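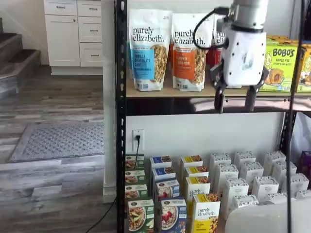

4.2 Shelf restocking

Share 2 | Comments 2

The restocking task is the closest of our household chores to paid shop-floor work, and it is the one where results depend most on packaging. A run consists of taking a named item from the top shelf and placing it on a free spot at the front of the same board, label outward. The arm is commanded by the Utus planner in all conditions. Grasp proposals come either from Moynihan, which was trained on rigid boxes, or from Alard, which was trained on a mix of boxes and flexible bags. No part of either model was tuned on the unit used here.

The stock was left much as a household might keep it. Granola in stand-up pouches shares the top shelf with boxed oat bites, and the lower shelf is densely packed with cereal and oatmeal boxes set in columns facing forward. Figure 2 gives the layout, with the two fingers open over the top board and their tips slightly below its front lip. The pouches differ mainly in the color of the label panel and the flavor name (vanilla chocolate chip on blue, pumpkin cinnamon on orange), so an instruction that gives only the brand does not single out an item. We therefore named the flavor in every request.

We carried out 93 runs. A run was scored as complete if the item ended upright within the target area and no neighboring item had fallen. Items that were moved but not toppled were recorded separately and did not count against the run. The operator was allowed to stop the arm but not to correct it.

Boxes gave little trouble on the top shelf. Both models tended to choose a grasp across the narrow side, and the failures we saw were placement errors in which the bottom edge of the box met the board at a slight angle. Slowing the last part of the descent removed most of these. The change was applied to both models before scored runs began.

Pouches were harder. The front of a filled pouch gives way when the fingers close, and the contents shift toward the bottom as it is lifted. Moynihan often placed its grasp at mid-height, where the film folds and the estimated width is no longer valid. Alard preferred the upper seam. This held well during the lift but left the pouch free to swing, and a swinging pouch sometimes struck the one beside it. Neither behavior is acceptable in a store, where a knocked item may pull down others behind it.

The cable on the gripper was a second source of error. It loops out to the left of the housing, and in poses close to the board it passes over the stock and blocks part of a label. With a pouch also partly hidden by the gripper itself, the item detector had to work from a fragment of the lettering. We reduced the problem by taking the detection view before the approach and holding it until contact. The cost is that any motion of the stock after that view goes unseen - a fair trade for a static shelf, less so for one that shoppers are using.

We did not score the lower shelf. Its columns leave little room for a finger between boxes, and the planner returned no collision-free approach for most rear items. A person would tilt the front box forward and pull. The Wustar controller can produce this motion, but the planner has no action for it, and adding one is left for later work.

Taken with Section 4.1, the results support use of the system for boxed goods on an open shelf with an operator present. They do not support unattended restocking of flexible packages.

Back to top | Contact the authors | Copyright the authors, all rights reserved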